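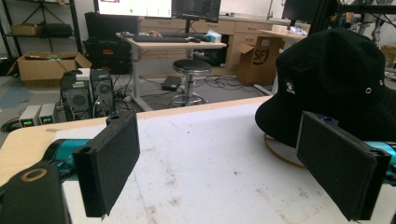

Photo: Koltel Documentation, Zevthorpe site

Guides > Workplace automation > Bench tasks
Print this page | E-mail this page
3 shares | 0 comments

Section 4. Setting up the headwear bench

4.1 Scope

This section covers preparation of a single bench for placing hats on display stands with the Prasus two-finger hand tool, and the changes to bench duties that apply once the station is in use. It is written for bench operators and shift leads at Zevthorpe. Installation of the control software is covered in Section 2. Pad replacement is covered in Section 6.

The hand tool is held and moved by the operator. Recorded runs are passed to the fixed arm, which repeats the placement without an operator holding the tool. Until a hat type has been released for the arm, all placements of that type are made by hand tool.

4.2 Before you start

The bench top must be flat and clear of packaging. Scuffs and grey marks on the white surface do not affect operation and need not be reported. Raised tape, glue or splinters along the wooden edging must be removed.

Check that both finger pads are seated squarely and that neither pad has lifted at the corners. Lint on the pads should be taken off with a dry brush. Do not use solvent or a wet cloth.

CAUTION: Keep hair, lanyards and loose sleeves away from the fingers while the tool is switched on. The fingers can close without a trigger pull during calibration.

4.3 Preparing the bench

1. Switch on the control computer and wait for the Farkas panel to show Ready.
2. Route the tool cable behind the operator's standing position. Do not lay it across the bench top.
3. Hold the tool clear of the bench and select Calibrate. The fingers open fully, close fully and open again.
4. Check the opening value on the panel. If it differs from the value on the tool label by more than 3 mm, repeat step 3. If it still differs, stop and tell the shift lead.
5. Place one stand on the bench with its base flat.
6. Place one hat beside the stand, crown up. Brimmed hats should lie with the brim unfolded.
7. Select the hat type from the list. Soft knitted hats and brimmed hats use different grip settings and must not be run under the same entry.

Note: The hat type is not detected. The panel will accept a wrong entry without a warning. 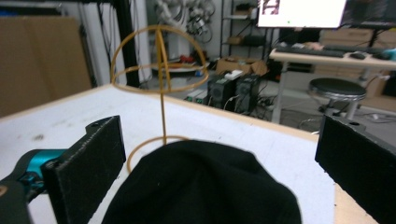
4.4 Recording a placement

1. Stand square to the bench and bring the tool down over the hat with the fingers open.
2. For a knitted hat, grip the fabric at the side of the crown, taking enough material to fill the lower half of the pads. For a brimmed hat, grip the crown wall above the brim.
3. Squeeze the trigger and hold it. Wait for the tone.
4. Lift straight up until the lower edge of the hat is above the top of the stand.
5. Move across, lower the hat over the stand and release the trigger.
6. Raise the tool clear before moving sideways. Fabric caught on a pad will pull the stand over.
7. Press Keep or Discard on the panel.

A run in which the stand tips or the hat has to be straightened by hand must be discarded. Runs in which the first grip slips and the second holds may be kept.

A hat type is put forward for release when 590 kept runs are held for it. The count is shown against each entry in the list and is shared between operators. It is not a personal target and is not reported by operator.

4.5 Changes to bench duties

The following apply from the March revision.

Placing. Operators no longer place released hat types by hand. They load the bench, start the arm and clear finished stands.

Checking. Each finished stand is checked by eye for straightness and for marks on the fabric. This was previously done at packing. Packing staff are no longer required to repeat it.

Rotation. Hand tool work is limited to 4 hours in a shift, taken in periods with a break between them. Wrist or shoulder discomfort should be reported to the shift lead the same day. The operator is moved to loading or checking for the rest of the shift.

Stopping the arm. Any person at the bench may stop the arm at any time. A reason is entered on the panel afterwards, and "not sure" is an accepted entry.

Training. Operators who have completed hand tool training may approve or discard runs made by others. Loading and checking need only the bench induction.

4.6 End of shift

1. Open the fingers fully and switch off the tool.
2. Hang the tool by its bracket. Do not rest it on the pads.
3. Leave the control computer on until the panel shows Transfer complete.
4. Return hats and stands to stock.

CAUTION: Switching off during transfer loses every run made since the last transfer.

See also: 2.3 Panel messages; 6.1 Pad wear limits

Print this page | E-mail this page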